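Recording Good Demos for a PC Assembly Task

Posted Nov 27, 2019

A few of you asked how I collect the examples for Pendis, my little project on teaching an arm to put the insides of a desktop computer together. I've now recorded 1,195 of them, and I threw away a lot more in July when I was still figuring things out, so let me save you some of that pain!

First, set up the bench and then leave it alone. I lay the tower on its side with the panel off, so everything you need to reach is facing up. The loose parts go in a printed fixture plate next to it. Mine is a Majimbun plate that I redrew twice (the first pockets were so tight that the part came up with the whole plate attached). Give each part one home and always start it there.

Next, pick the smallest task you can stand. I started with "build the computer," which was silly. Now I record a single part going to a single spot, and each of those gets its own folder. The processor area and the memory slots are separate folders, with separate start positions and separate notes.

Then do dry runs. I drive the arm by hand with the Barik controller and go through the whole motion five or six times before I hit record. Come down slowly over the board, stop a little above the spot, line up, and only then lower. That stop matters a lot to the learner, and it's the first thing people skip when they get bored.

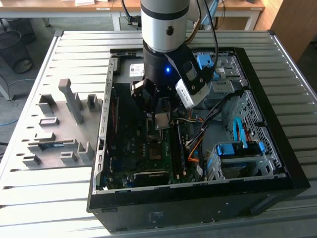 How many examples do I need before I try training?

I'd start with 158 clean ones for one part and one slot. My first batch that size gave me a policy that got to the right area most of the time, and watching where it went wrong told me what to record next. If you're working with a bigger part you may get away with fewer.

Now for the boring bit, which is variety. If every run starts from the same pose, your model learns that pose and nothing else. Between runs I nudge the tower a little, turn it a few degrees, or change the starting height of the arm. I change one thing at a time and write it in the run notes. Lighting counts too! I record some in the morning and some late in the day with the blinds half down.

Keep your mistakes, but label them. If I miss the slot, back off and get it on the second try, that goes in a "recovery" folder. If I drop the part, I stop the recording and tag it as a fail. Mixing those in with the clean runs cost me two weeks.

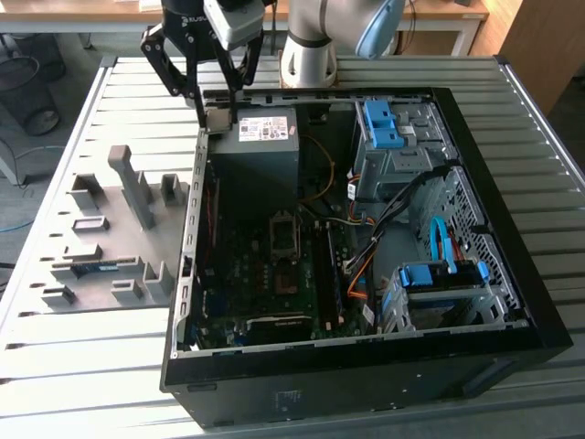 Check your view before every session, and I mean every one. I open the live feed in Zista and go over it with the same short list: gripper in sight, target in sight, parts plate in sight, nothing new hanging over the board. Cables are the big one for me. With the black ones running diagonally toward the middle of the case and the orange and red ones trailing beside the memory slots, it doesn't take much for a wire to end up across the place you're aiming at. I like having a few in there anyway, so the learner sees a normal messy computer, but I make sure the slot itself is clear when I'm recording a memory run.

Last thing, name your files as you go. I use part, slot, day, run number, and a letter for clean, recovery or fail. After each session I play back every tenth run at double speed and delete anything where I hesitated for ages or bumped the case.

Next time I'll go through trimming the dead time at the start of each run, and the script I use for it. If you have a different way of doing start positions, leave it in the comments, I'd love to steal it.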